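Table maintenance, pale wood — is everyone lying about the glare?
Home & Surfaces > Tables and Desks

grakier_fan70
Bought a pale wood table from Tavares in March. Looks lovely until the lamp is on, and then half the grain vanishes under a big white shine. I've tried Manen paste on a corner and now I have a corner that smells like a dentist. Does anything take the shine down without sanding?

tultonite
Move the lamp.

grakier_fan70
The lamp is attached to the ceiling, which is attached to the house.

slowdrawer
Don't put paste on it at all. Those light tops usually have a factory finish and paste just sits there collecting crumbs. I did mine for 2 years before I read the label. Warm water, drop of dish soap, dry cloth, go have a sandwich.

mrs_bookend
Disagree with slowdrawer. I use a white cream out of a tube, pea sized, rubbed along the grain, and my table is fine. Across the grain is where people get into trouble.

slowdrawer
Your table is fine because you're wiping all of it off again.

mrs_bookend
Well yes, that's the instructions.

tultonite
Tulton sells a matte wax for $37. I own it. The table is as shiny as ever and I'm out $37.

oakandsorrow
Different problem, same kind of table: tiny dark reddish-brown dots. Mine had one near the middle and I went at it with every product in the house before trying a fingernail. Jam.

slowdrawer
Could also be in the wood. If the fingernail doesn't shift it, leave it alone or you'll have a pale ring with a dot in it.

grakier_fan70
OK, soap and water first, then a fingernail, then I'll think about the tube. Post 1107 for me, and most of them are about this table.
29 November 2025
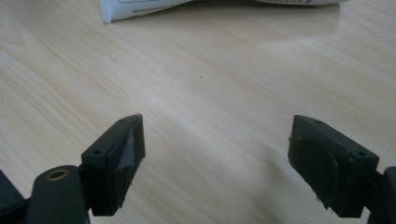
tablelurker
Can I use a microfiber cloth on a light wood top every day?

slowdrawer
A soft one is okay for daily dusting — shake the grit out first, keep it barely damp, and go with the grain.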